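# The two-armed thing in Neville's back room

I'd been told to bring slippers. Neville Oakley doesn't allow boots on his carpet, even the brown stuff in the back room that's already been through a decade of solder and spilled tea, so I spent most of an August afternoon in borrowed sheepskin watching a pair of robot arms have a go at a bin liner.

If you read this magazine for the woodwork, bear with me. Neville was a fitter and turner for 35 years and he talks about the arms the way other blokes talk about a lathe they got cheap. He and Monique Langlois started the project they call Clato after she moved in across the road and spotted him wheeling a steel frame up the driveway. She writes the software, he does anything with a thread on it, and they argue about cable routing like an old married couple (they're both married to other people, who mostly stay in the kitchen).

"I wanted it to do a boring job," Neville told me. "Everyone's robot stacks blocks. I've got grandkids. I've seen blocks stacked."

So they picked rubbish bags. And I'll admit I thought that sounded like a dull way to spend an afternoon, until I tried to explain to myself how I open a plastic bag. You rub it, you lick your thumb, you swear at it a bit, and then somehow it's open! Try writing that down for a machine. Monique has been trying, and her notebook is mostly crossings-out.

The job itself is simple to say. Get a bag over a basket, get the rim of the bag folded over the rim of the basket, leave it sitting nicely. Plastic bags are awful to look at if you're a computer - see-through, shiny, never the same shape twice - and the grippers have to hold on without punching a hole.

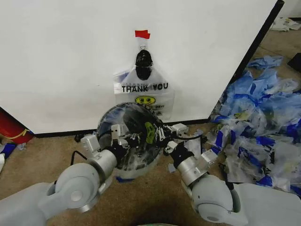
*Both grippers at the basket in Neville's back room, with the bag supply heaped on the right.*

I got down on the floor for a proper look, slippers and all. What struck me was how tight it is in there. Two arms sharing one small basket need to be polite about it, and early on they weren't. Monique showed me the dent in one housing from a night when the left and the right both decided they had the right of way. Now there's a rule in the software that one waits if the other's too close, and you can hear the motors settle while they sort it out, a bit like two people at a doorway.

Neville's contribution to that problem was a set of mounts he machined himself, then threw out, then machined again. The first lot were lovely, he says, and weighed as much as a brick. Ashley Rudd, who has the shed next door and a much better mill, did the final version in return for a trailer load of mulch.

The other headache is the bags. Supermarket ones are thin and cling to everything, and the thicker ones spring back the moment you let go. Monique keeps a tally of attempts on the back of the door and it stood at 1,442 when I visited, in her very neat pencil. She wouldn't give me a success rate. "Ask me when it's warmer," she said, because the dry winter air makes the plastic stick to itself, and I'm fairly sure she was only half joking.

Money? They've kept to a shoestring on everything bar the arms, which came out of Neville's boat fund and are a sore point I was asked not to dwell on. The frame was scrap. The bench cost him $600 at a school clearance and he still reckons he was robbed.

If you fancy starting something similar, his advice is to sort your cables before anything else, leave more slack at the wrist than looks tidy, and put the stop button where you can hit it with your elbow. Monique's is to choose one job and stay with it through the miserable bit.

They're having an open afternoon on 25th September, and anyone who can get to it is welcome to bring bags, the crinklier the better. Monique wants kinds they haven't tried. You'll need your own slippers, though, as I've still got the spare pair.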